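Pludix Gray: README

Pludix Gray is a small set of pictures about one chore: a gray piece of washing, a front-loading machine, and the floor between them. Ute Sperling picked gray. Gunther Engelhardt wanted stripes and has asked that this be recorded.

What's in it

1361 stills, sorted into 2 folders. "door" covers the washing machine and anything near its opening. "cloth" covers handling, folding and general fuss.
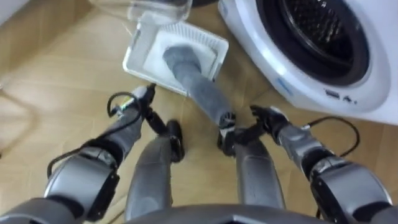

File names run in the order we sorted them, which was after lunch. Please don't read time into them.

Labels

Every still gets one of 6 tags:
in_drum
on_lip
on_floor
held_one_hand
held_two_hands
unclear

We use held_two_hands even when the cloth is so crumpled that its own mother wouldn't know it. 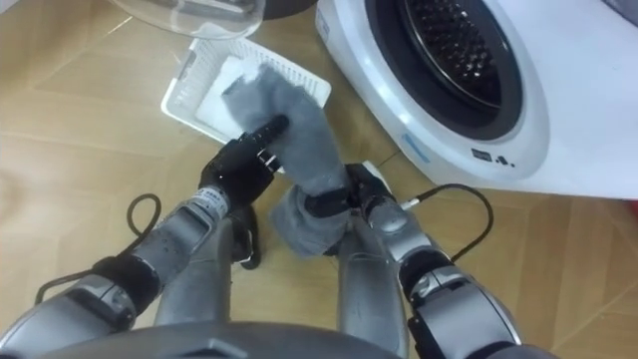
Item names

We write "cloth" everywhere. An early draft said "sock" and Gunther argued for "towel" until November — the word "cloth" is a peace treaty.
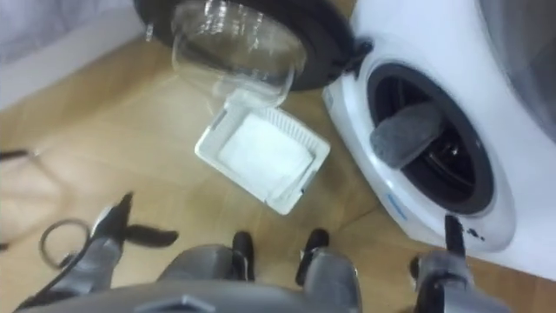

Use on_lip for anything half in and half out of the drum. The tray with the mesh pad has no tag of its own. Ute thinks it deserves one, and she may be right, but she'd have to go back and add it.

Known problems

Gray on gray is hard on the eyes. The first 1000 stills were checked twice, the rest once.
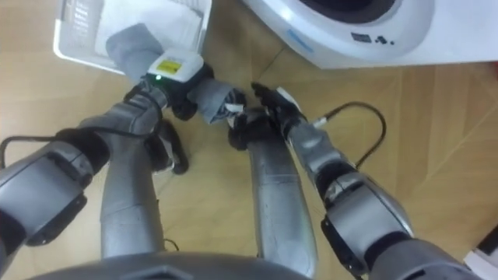
Folds are not labeled. We tried, and gave up over cases like the flap that stretches from one hand to the other while another fold rises on its own. Outlines were drawn by hand and are generous at the corners.

Last edited 2/6/24. Corrections go to Ute.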